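Bancada de mármore branco na cozinha: selar, trocar ou aprender a conviver?

Casa e Reforma > Cozinhas > Pedras e revestimentos

Publicado por Hyun-seo Oh em 27 de setembro de 2018

Olá, pessoal, boa tarde a todos. Leio este fórum há bastante tempo, quase sempre calada, e já resolvi muita coisa aqui em casa graças às respostas de vocês (a torneira que pingava, a porta empenada da despensa, o rejunte do banheiro, a lista é longa). Agora preciso de ajuda com uma decisão que está me tirando o sono, e peço desculpas adiantadas pelo tamanho do texto, porque sei que me estendo.

Eu e meu marido nos mudamos para Trarkanville no começo do ano e estamos refazendo a cozinha devagarinho, conforme o dinheiro deixa. Os armários já estavam decididos desde o primeiro dia: pretos, bem lisos, com puxadores cinza-claros. O piso é claro, puxado para o areia, e desse eu gosto tanto que não mexo nem que me paguem. A dúvida toda ficou na bancada. Eu sempre quis mármore branco. Minha avó tinha uma mesa com tampo de mármore onde abria massa de macarrão, e eu passei a infância com os cotovelos apoiados naquela pedra gelada, roubando pedacinho de massa crua. Então para mim tem um lado de afeto que eu sei que não deveria pesar tanto, mas pesa.
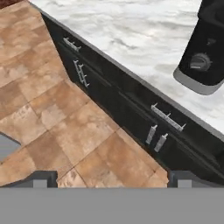

Renzo Messina me escreveu, quando comentei o assunto no tópico dos armários, que mármore em cozinha de quem cozinha de verdade é pedir para sofrer, e que em menos de um ano eu estaria olhando para marca de limão e de fundo de copo todo santo dia. Fiquei com aquilo na cabeça. Nós cozinhamos muito, temos criança pequena, e aqui se espreme limão em tudo, do peixe ao abacate.

Fui então pedir orçamento. A marmoraria Đỗ, que foi muito atenciosa comigo, me passou 828 por metro no mármore branco polido e 792 no mesmo mármore com acabamento levigado, aquele fosco. O quartzo branco de lá saía por 700. Ou seja, a diferença existe, mas não é o que vai decidir sozinha, porque a minha bancada é pequena. O rapaz que me atendeu recomendou o levigado, disse que disfarça melhor as marcas, mas também disse que mancha um pouco mais fácil, e eu saí da loja mais confusa do que entrei.

Minhas dúvidas são estas, e agradeço quem puder responder mesmo que seja só uma parte:

O selador resolve mesmo ou é só para a gente dormir tranquila? Me falaram de um chamado Jeltix, à base de água, mas não conheço ninguém que tenha usado por bastante tempo.

O fosco é mesmo mais fácil de conviver do que o polido?

E se eu colocar o mármore e me arrepender, dá para polir no lugar, sem arrancar tudo? Tenho pavor só de pensar em desmontar a cozinha de novo com a criança andando pela casa.

Muito obrigada desde já, e um abraço carinhoso em quem chegou até o fim.

3 respostas

Renzo Messina

Oi, Hyun-seo! Primeiro, me perdoe se fui duro no outro tópico. Reli o que escrevi e pareceu coisa de velho rabugento (minha mulher concorda). Vou tentar ser mais útil agora, com calma, porque o assunto merece e porque eu mesmo passei por isso.

Tivemos mármore branco polido na cozinha da outra casa durante muitos anos. A primeira coisa que eu gostaria de ter sabido é que mancha e marca de ácido são dois problemas diferentes, e quase todo mundo mistura os dois. Mancha é quando alguma coisa entra na pedra: vinho, café, azeite, cúrcuma. Marca de ácido é quando o limão, o vinagre ou o molho de tomate reage com a superfície e come o brilho naquele ponto. Fica aquele desenho opaco que você só enxerga contra a luz, mas depois que enxergou uma vez, enxerga sempre.

O selador ajuda com a mancha. Ele entra nos poros e te dá tempo para limpar antes que a sujeira penetre. Com o ácido ele não faz praticamente nada, seja Jeltix ou qualquer outro selador comum desse tipo. Essa foi a minha maior decepção: selei direitinho, li o rótulo, esperei a cura, e na semana seguinte deixei meio limão virado para baixo ao lado da pia. Pronto, lá estava a rodelinha. Ficou conosco até a mudança, e confesso que no fim eu já tinha certo carinho por ela.

Sobre o acabamento, o rapaz da marmoraria te falou bem. No polido a marca de ácido aparece muito porque contrasta com o brilho em volta. No levigado a superfície já é fosca, e a marca some bastante, principalmente se o mármore tiver veio. Em compensação, o fosco pede selador com mais disciplina. Se eu fosse fazer de novo, e olhe que eu juro que não faria, escolheria o levigado sem pensar.

E sim, dá para polir no lugar. Contratei esse serviço uma vez. Faz barulho, sai uma água leitosa que escorre para onde não deve, e vale a pena cobrir bem os armários de baixo, ainda mais sendo pretos, porque o respingo seca branco e aparece tudo. Peça para o profissional proteger também o encontro com a parede. Mas não precisa desmontar nada, pode ficar tranquila quanto a isso.

Um teste que eu recomendo muito antes de assinar qualquer coisa: peça um retalho da própria chapa, leve para casa e maltrate. Pingue limão, café, vinho, azeite, deixe de um dia para o outro, limpe e olhe de lado perto da janela. Se você olhar aquele retalho e pensar "tudo bem, eu vivo com isso", compre o mármore e seja feliz. Se der um aperto no peito, vá de quartzo.

Depois conte para a gente o que decidiu. E desculpe de novo pelo mau jeito!

pedrita_da_serra

Quartzo e não se fala mais nisso. Tenho há anos, passo um pano com detergente e acabou. Só não põe panela quente em cima que marca, a minha tem uma mancha amarelada perto do fogão por causa disso. Usa descanso de panela.

E não limpa mármore com vinagre pelo amor de Deus, vejo essa dica em tudo quanto é lugar.

Tia Lurdes Cozinha

Querida, que saudade me deu da mesa da sua avó! A minha também abria massa na pedra, e eu acho que a gente nunca mais se recupera de uma lembrança dessas. Por isso vou discordar um pouquinho dos colegas, com todo o respeito.

Eu tenho mármore branco levigado e cozinho todo dia, para muita gente, com criança, com neto, com vizinho que aparece na hora do almoço. A bancada está marcada? Está, e muito. Tem mancha de beterraba de um Natal, tem um canto mais escuro onde fica a garrafa de azeite, tem risco. No primeiro ano eu sofri com cada uma, vivia com o paninho na mão e brigava com as visitas. Depois fui relaxando, as marcas foram se juntando umas com as outras e a pedra ganhou uma cara de coisa usada que eu acho linda. Minha filha acha feia. Cada uma tem os seus olhos.

Agora, algumas coisas práticas que foram me salvando pelo caminho:

Uso uma tábua grande de madeira que mora em cima da bancada, ao lado da pia. Tudo que é limão, tomate e cebola acontece em cima dela. Só isso já evitou a maior parte do estrago.

O azeite e o vinagre ficam numa bandejinha de louça, nunca direto na pedra.

Para limpar, detergente neutro bem diluído e pano macio, depois outro pano só com água, depois seco. Eu usava o Pruvon, que uma amiga me indicou, e gostei do cheiro, mas no fim das contas o detergente neutro me atende igual e sai mais em conta.

Para mancha de gordura, faço uma pastinha de bicarbonato com água, cubro com plástico filme, deixo até o dia seguinte e retiro com cuidado, sem esfregar. Às vezes preciso repetir. Clareia bastante, mas não espere milagre, e teste antes num cantinho escondido.

Quanto ao selador, faço o teste da gota: pingo água na pedra e espero uns minutinhos. Se a água fica em cima, redondinha, ainda está protegido. Se a pedra escurece embaixo, está na hora de selar de novo. Perto da pia vence muito antes do resto, então às vezes selo só aquele pedaço e deixo o outro para depois.

E uma ideia de quem gosta de fazer massa: se você resolver pelo quartzo, que é uma escolha muito sensata com criança pequena, pergunte na marmoraria se eles têm uma sobra de mármore para fazer uma placa solta. Mande arredondar os cantos e deixe guardada em pé dentro do armário. Na hora do macarrão, põe um pano úmido embaixo para não escorregar e abre a massa ali, igualzinho à sua avó. A minha irmã fez assim e vive contente.

Um beijo grande, e capriche no macarrão.

Comentários sobre esta resposta

Hyun-seo Oh: Tia Lurdes, chorei um pouquinho lendo, pode rir. A ideia da placa solta não tinha me passado pela cabeça e o meu marido adorou. Já liguei na Đỗ para pedir 2 retalhos, um polido e um levigado, e vou fazer a judiação que o Renzo ensinou. O rapaz achou graça, mas disse que separa para mim. A obra da bancada só entra em novembro, então tenho tempo de maltratar bastante os dois. Renzo, está mais do que perdoado!

Renzo Messina: Põe cúrcuma no teste também. Eu esqueci da cúrcuma e paguei caro.

pedrita_da_serra: quartzo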